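I've been putting off writing this since April, when the last proper launderette in Kneath shut its doors and the unit became a place that sells phone cases. I wasn't even a regular by then, if I'm being fair. I have a washing machine. It's wedged under the worktop next to the sink and it walks a few inches across the lino on a fast spin. But I went to that launderette every week for years before I could afford one, and I still took the duvet down there twice a year, and I miss it far more than I thought I would.

So, my opinion, for what it's worth: every town ought to have a launderette, and if the market won't keep one open then the council should. I mean that in the same way people mean it about libraries and public loos. I know how it sounds. I said it at a family lunch and got laughed at over the gravy.

The usual answer is that everybody has a washing machine now. Well, no, they don't. Lots of people do. But think about who doesn't - people in one room with a shared kitchen, people whose landlord has been "ordering the part" for six weeks, people who've just moved out of somewhere in a hurry with two bags. When my own machine packed in last winter I washed jeans in the bath, treading on them like grapes, and then found out that the hard bit isn't washing jeans, it's wringing them. They hung over the shower rail for four days and smelled like a pond at the end of it.

And then there's drying, which I think is the real argument and gets left out every time. Plenty of flats round here have a machine and nowhere at all to dry what comes out of it. You can't hang things on the balcony because the lease says so (mine does, clause and all, as though a pillowcase might bring down the value of the whole building). So it goes on the radiators, the windows steam up, and a year later there's black mould behind the wardrobe and a letter telling you to open a window more. A big gas dryer at the launderette did the lot in twenty minutes and you carried it home warm. I used to put my face in it on the bus.

I'm told the future is collection. You'll have seen the vans. Zulton will pick up your bag from the doorstep and bring it back folded, and it's very nice, I've tried it, they do a lovely flat shirt. It cost me £49 for what I'd have done for under a tenner with a book in my hand. Greso is cheaper but you have to be in for a slot, and if I were in all day I wouldn't need them. These are services for people who are already fine. I don't begrudge them, I just don't think they replace anything.

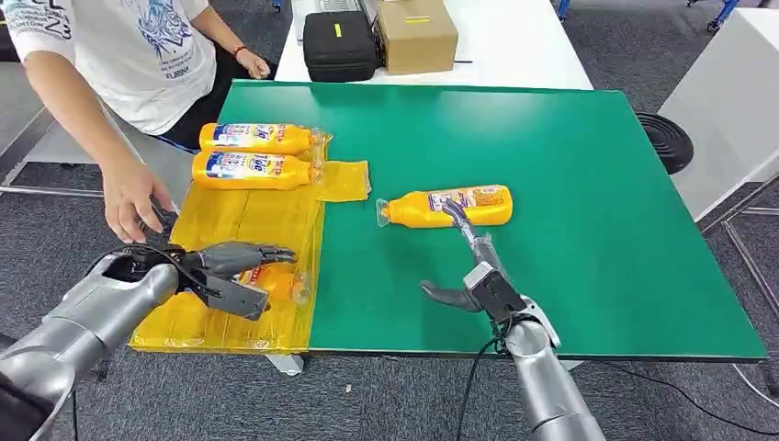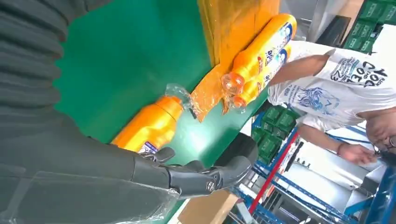

Then there's the detergent question, on which I have feelings. My gran had one box of powder and it did everything, including the front step. Stand in the aisle today and there's bio, non-bio, liquid, capsules, something for sport, something for black things, and a little bottle of scented beads whose entire job is to make your towels smell of a hotel you've never stayed in. I've bought the beads. I liked the beads! But the woman who used to sit by the big machines in Kneath told me to use half of whatever it said on the cap, and I've done it ever since with no complaints from anyone sitting near me. You'd never get that off a label. She'd also tell you which dryer ran hot and whether your jumper was about to become a doll's jumper.

I suppose I'm really talking about her, and the bench, and the noticeboard. I know people get soppy about launderettes because of films and that advert with the jeans, and I want to be careful, as it wasn't romantic. The floor was sticky. The change machine ate my pound coins. One bloke used to dry his trainers, only his trainers, and it was like sharing a room with somebody kicking down a door. But you sat for an hour with people you'd never otherwise have sat with, and you had nothing to do, and sometimes you talked. I found my dentist that way. I found a lodger that way too, which went less well.

Where else do you get that now? The café wants you to keep buying things. The library is open three afternoons. The bus shelter has that sloping seat designed by someone who hates knees.

As for money, I did try to do my homework. Our local paper ran a piece on the Sirkideck estate, where the residents' association took over the old drying room and put in four second-hand machines. The start-up grant was £2000, the rest came out of raffles and one very long sponsored walk, and they did 477 loads in the first three months. It just about covers its own electric. There was a grumble on the letters page that it was a waste of money in a town with so many other problems, and I do see that, but I'd ask the letter writer to spend a fortnight with no way of washing a school uniform and then see where it comes on the list.

I'd do it very simply. One launderette per town, decent opening hours, a bench with a back to it, and a person. I won't budge on the person. The unmanned ones in supermarket car parks are handy enough, and I've used the one by the ring road for the dog's blankets, but you stand there in the drizzle next to the trolleys watching a countdown, and when it goes wrong you ring a number and get a recording.

My sister says I should start a petition instead of moaning. She might be right. I've got as far as working out where it could go, which is the old shoe repair place by the station - it's been empty for ages, it has a drain out the back, and there's a chip shop next door, so you could have your tea while the towels went round.

In the meantime the duvet is in the hall in a bin bag. It won't go in my machine, it wouldn't go in my sister's either, and the nearest drum big enough is two buses away. I'm going tomorrow if the rain holds off.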